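Best way to get a mummy bag back in its sack?
1 min read
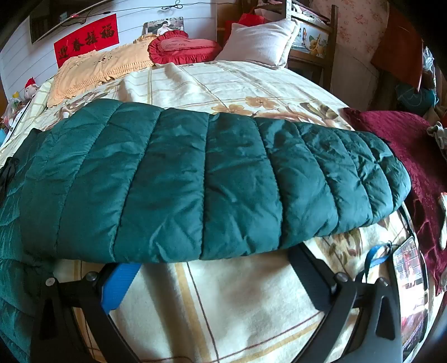 I bought this bag from Gindano last January and I've never once gotten it back in the sack without a fight. I lay it out on the bed, squeeze the air from the tapered foot end up, and it puffs right back before I reach the strap. Do you roll or stuff?

trailhen50
Stuff! Feet first, a handful at a time, and push down hard with your fist - rolling just traps the air. Leave the zipper open a few inches too. Mine goes in within a couple of minutes now, and I'm not a patient person (ask my kids).

Mossy_Pete
roll it

quiltnut80
I roll mine, but I fold it in half the long way first and kneel on it as I go. The floor works way better than a mattress. Then store it loose in a big cotton bag at home.

Contact | © Hirkwood Help | Back to top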